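Stop Building Fixed Benches in Small Garages
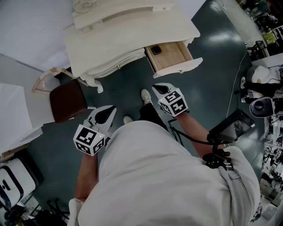

What is the best workbench for a garage that also has to hold a car, a freezer and a set of bikes?

A freestanding one, in two or more sections, at a single height. My view is that the built-in bench, screwed to the studs along the back wall, is the wrong default for small garages, and that it remains the default mostly through habit.

The argument for fixing a bench to the wall is stiffness. A ledger board lagged into the studs takes up sideways movement that a pair of legs would otherwise have to resist. I accept this. Anyone who does a lot of hand planing or uses a heavy vise will notice the difference. Most garage benches see very little of that work. They hold a drill charger, a bin of screws and whatever is being glued at the moment, and a freestanding frame with a lower stretcher and one diagonal brace per end is stiff enough for all of it.

The argument against is access. A bench 76 inches long, attached to the wall, covers the outlet, the hose bib shutoff or the cleanout more often than its builder expected. It also fixes the direction in which long stock can be fed across a saw. I had one for 11 years. In that time the water heater was replaced, a subpanel was added, and both jobs began with me taking the top off the bench. The second time I didn't put it back.

What I use now is a pair of separate tables, each on its own legs, bolted to each other through the aprons with two carriage bolts. One is 74 inches long and takes the assembly work. The other is short and square and carries the miter saw. Unbolting them takes one wrench. Either can be walked to the driveway by two people.

Danai Vasilakis, whose plans for the Lemma bench I started from, prefers casters under everything. I disagree on this point. Locking casters hold the wheel but leave play in the swivel, and the play shows up as soon as a saw is pushed. Retractable casters avoid the problem and cost more than the lumber. Plain leveling feet on a threaded insert are cheaper and do not wander. A garage slab slopes toward the door by design, so some form of adjustment is needed at each leg in any case.

On tops, I would spend less than most people do. A solid core door slab or two layers of plywood screwed together from below will stay flat if the frame under it is flat. I put mine over aprons set 15 inches apart. The usual advice to glue the layers seems to me a mistake, as it makes the upper one hard to replace. Mine is held by screws only. I flip it when it gets bad and throw it out when both sides are bad.

Leg kits deserve a word. I have used the Lultus steel brackets and the Flomier folding trestles. The brackets are good and rely entirely on straight lumber, so pick through the pile. The trestles are fine for a desk. Under a saw they rack along the length of the table, and the supplied strap does nothing to prevent it. A strip of plywood screwed across the back of both trestles cures the racking, and also stops them from folding, at which point ordinary legs would have been simpler.

Storage under the bench is the remaining objection. Built-in benches usually come with built-in cabinets, and people like them. I did too, until I had to find anything at the back. An open shelf on the lower stretcher, high enough off the slab for a broom, holds the same weight and shows what is on it. Drawers can go in a separate unit that slides under and pulls out whole. Old bedroom furniture works for this if the runners are sound. Check that it clears the apron before buying it. I measured from the floor to the top and forgot the apron, and the Fetside chest I bought now lives next to the freezer with the paint in it.

Height matters more than any of the above, and is where fixed benches do the most harm. A ledger is set once. Legs can be cut down in an afternoon, or raised on blocks. Make them an inch too long, work at the bench through a season, then cut.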